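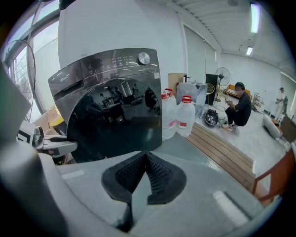 Laundry tips, robot edition

Quick ones from the Lukik washer tests. Nithin Iyer asked for these in plain words so here goes, typing fast.

Doors first. Dark glossy door glass is hard on a camera — reflections of people, ceiling lights, the lot. We ran 802 door pulls. Most misses came from the arm aiming at a reflection. Close the blinds, dim the overheads, run it again. Helped more than any retraining we did.

Matte tape on the door edge. A strip is plenty. Peels off clean if you dont leave it on till July.

Knobs. Push in a little before turning. Teach it with slow demos, 50 slow ones beat the big fast batch in our Kamath comparison. Small sample, one washer, so go easy on that.

Floor stuff. Jugs, boxes, cables near the machine — leave some of it out while you record. Runs taught in a tidy corner fell apart when anything got moved. Shift things every 3 demos or so.

Detergent drawer: still bad. It overpulls. Stop 2 fingers short and nudge the rest.

Wipe the gripper pads between sessions, lint builds up and socks start slipping. Damp cloth, no softner.

Socks in pairs, still no luck. Undard folks say try a darker basket. Will try.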